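Paper-folding tips from my spare table, and what I think of the Fliden kit

I've been asked what the Fliden kit from Culorley is like to work in, so I'm putting it in with my paper tips this month. You wear it on your hands, it logs how you fold, and the logs go off to train a folding robot. I did my pleats in pink tissue-weight sheets, same as I'd use for a garland. 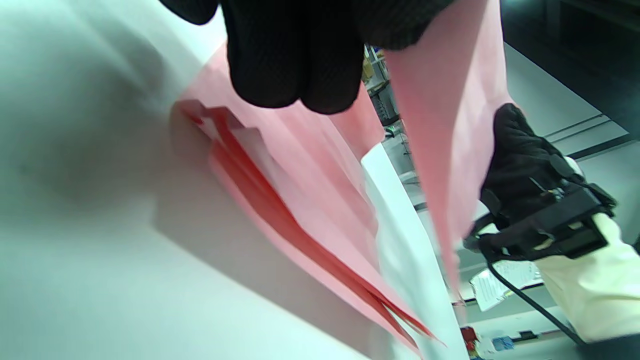
Before any of that, fan your stack. Thin sheets cling, and if you pick up two at once your first pleat is ruined. Bend a corner, let it spring back, and take the top one. With gloves on it's fiddlier — go slow.
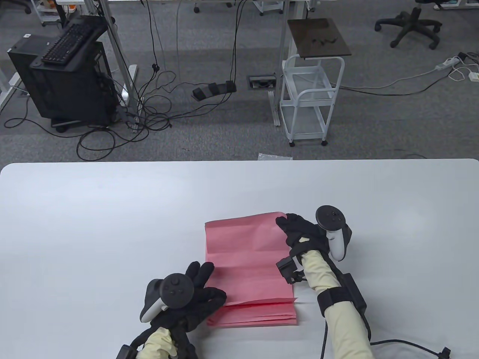 Posted by Jarman

Keep your pleats narrow and press each one with flat fingertips before you start the next. I hold the far corner with my other hand so the sheet doesn't skate off. Route the cable out to the side, too, or it'll drag over your folds!

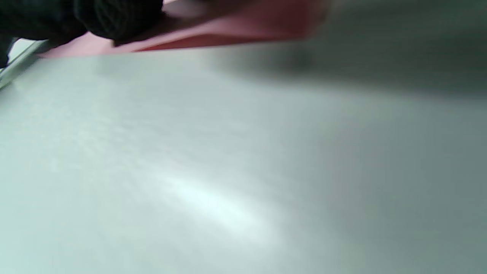
Can I use the kit on a shiny table?
Matte is better. My fingers slide less and the paper stays where I put it, so throw a plain mat down if your table is glossy.

As for the price, rental is 200 for 9 days and buying is 700, and I'd rent first. The straps are comfy enough, but my wrists wanted a break after 8 sheets.
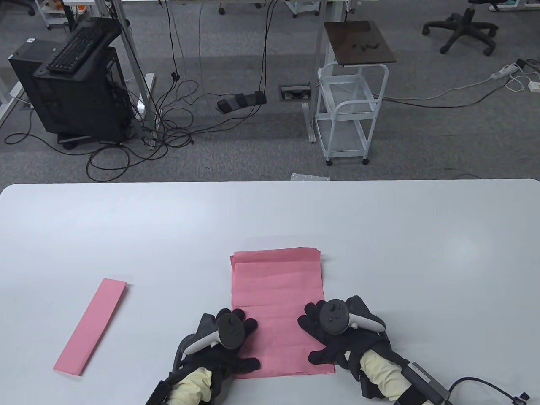 Sakthorpe wrote in to say the knit gloves run small, and that going up a size made the pinching much easier, though the straps then had to be done up tighter.

I'd go along with that. Wash the gloves cold and dry them flat, and keep a scrap sheet handy for trying out your first fold.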